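The patient hands of Plalludholm

Ursina Steiner takes her rings off before she starts work and drops them into a saucer by the kettle, a habit left over from the years when she repaired accordions for a living. The steel handles she holds all day now wouldn't mind the rings in the least, but she says she can't think properly with them on.

She is one of the teachers at Prantl, a small firm that has taken over the upper floor of an old dairy in Plalludholm, and her pupils are robots. Teaching, in her case, means sitting at a bench with a handle in each hand, while a pair of arms on the next table copies whatever she does. Each go is recorded, movements and camera pictures together, and when there are enough of them the whole lot is used to train the software, which then has a try at the job by itself.

The job, when I visited in March, was closing a zipper bag. I confess I had hoped for something grander (I'd been on two trains and a bus), but an hour in that room gave me a great deal of respect for the zipper bag. It slides about, it crumples, it shines in the light, and it never lies the same way twice. You and I hold one corner and pull the slider with the other hand, usually while talking to someone about supper. Ask a machine to do it and you find out how much your fingertips have been keeping to themselves all these years!

"You have no feeling in the handles, or hardly any," Steiner told me. "So you learn to feel with your eyes. You watch the plastic wrinkle and you think, yes, I've got it."

The firm wants 900 good goes at each task before it trains anything, and on the bag she had reached 32 by the time the coffee came round. A go lasts 12 seconds when all is well. When it isn't, she keeps it anyway, provided she has managed to put things right before the end, as a pupil that has only ever seen perfect work has no idea what to do after a slip. I liked that very much, and said so, and she looked at me kindly and went back to her handles.
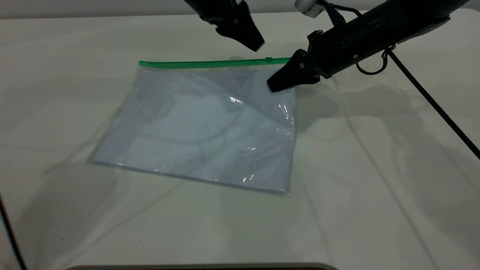
One gripper at the corner of the bag, the other just above the green zip.

Hannelore Trummer, who runs the floor, came to Prantl from a bakery in Brolberg where she trained apprentices, and she sees less difference between the two than you might expect. Her rule for new teachers is to go slowly and to stop showing off. Quick, clever people make muddled recordings, she finds, full of little short cuts that they couldn't explain if you asked them. She also likes several people to share a task, so that the robot doesn't pick up one person's funny ways.

I was allowed a turn myself, late in the afternoon. My left gripper wandered off towards the wall, my right one nudged the bag steadily away from me, and after what felt like a very long time Trummer reached across and pressed the button that throws a recording away. Then she laid the bag flat again, a bit more crooked than before, and Steiner wiped the handles with her sleeve and sat down to carry on.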